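October, Pornham workshop, bench side
Notebook continued from p. 386

Gray drawer cabinet: level, roll, and finish of the top

Purpose
Decide whether the top of the gray drawer cabinet can be used as a set-down surface for cylindrical items without a mat or a lip. Complaints since the cabinet was moved: pens and sockets migrating to the front edge. The old cabinet had a ribbed rubber sheet on it and the question never came up.

Starting condition
Drawers loaded as usual: hand tools at the top, fasteners in the middle, the heavy Bovarine clamps at the bottom. All drawers shut. Top cleared and wiped with the Mileo surface cleaner, then left until the film had gone. Diagonal of the top measured at 1,272 mm, front left to back right. The other diagonal agrees within what I can read off a tape, so the top is square enough.

Level checked with the Cao digital level before touching the feet:
– left to right: 0.1 degree, low side left
– front to back: 0.4 degree, low side front
– same check turned through 180 degrees: no change, so the level itself is fine

The front-to-back figure is the one that matters. It matches the direction in which things have been going.

Test pieces
Beverage cans, laid on their sides. They are close to the worst case for what gets put down here: smooth, round, light, no flat anywhere on the body. Three used: one green, one red, one white 7UP. Different artwork makes it possible to say which one moved without putting tape on them, and tape on a can changes how it rolls. The logo on the 7UP also serves as a rotation mark.

No two cans pointing the same way. A can aligned with the slope (ends facing front and back) cannot roll down it, so a set of parallel cans only tests one direction.

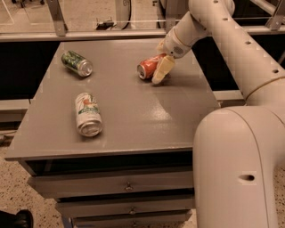 Procedure
1. Put the cans down one at a time, by the body, and let go without a push. Any spin from the hand spoils the reading.
2. Wait 2 minutes. Note which cans have moved and in which direction.
3. Open and close the middle drawer at normal speed. Note again.
4. Open and close the bottom drawer. Note again.
5. Turn each can 90 degrees in place and repeat from step 2.
6. Shim the front feet, check level, repeat the whole thing.

Step 4 is the hard one. The bottom drawer is heavy and hits its stop with a knock that can be felt in the top.

Results, feet as found
Still air, no drawers: green and 7UP stayed put in the first orientation. Red crept forward by a finger's width and stopped. On turning, green rolled forward at once and was caught by hand before the edge. 7UP stayed put again.

Middle drawer: red moved, the others did not.

Bottom drawer: everything with its side to the front moved. Green reached the edge twice in three tries. A can with its end to the front rocked a little and came back to where it was.

I do not trust the difference between red and 7UP. The 7UP has a slight flat on one side of the body – it can be felt but is hard to see – and it settles on that every time. It would have been better to reject it at the start. Left it in, since a dented can is a realistic thing to find on a bench, but its readings should not be averaged with the other two.

Results, front feet shimmed
One thin steel shim under each front foot. Level now reads 0.1 degree front to back, low side front. Left to right unchanged.

Cans put back in a loose triangle toward the left and center, with open surface between the front one and the pair behind it.

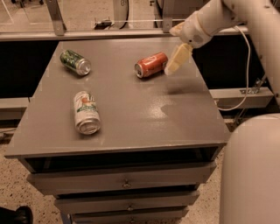

With the drawers left alone nothing moved in either orientation. Middle drawer, nothing. Bottom drawer still disturbs them: red turned through part of a rotation and stopped, green did the same the other way. Neither went near the edge. Repeated the bottom drawer five times with the same outcome apart from one run where green traveled farther than before. I may have shut that one harder. There is no good way to make the drawer close at the same speed by hand.

The finish
The paint is smooth and has a slight gloss. No grip to speak of. A dry fingertip slides on it. For rolling objects this hardly matters, but for flat ones such as rules and feeler gauges it does, and those were also reported as wandering. Not tested today.

Glare is a separate annoyance. The overhead light leaves a pale patch on the top, and small bright parts put down inside it are easy to overlook. Moving the parts tray to the far left should help more than changing the lamp.

Also noted
The straight front edge has no return or bead, so anything that gets there goes over. The floor drops toward the door and the cabinet follows it. If it is moved again the shims will be wrong and steps 1 to 4 need repeating.

Decision
Shims stay in. Cans and other round items to be laid end to the front, or stood up. No mat for now. If the bottom drawer still shifts things after a week of normal use, fit a soft stop to that drawer first and look at a lip for the front edge second.

To do
– mark shim thickness on the inside of the top drawer
– replace the 7UP can with a sound one before repeating
– sliding test with a steel rule, same top, same cleaner
– check whether the clamps can go in the other cabinet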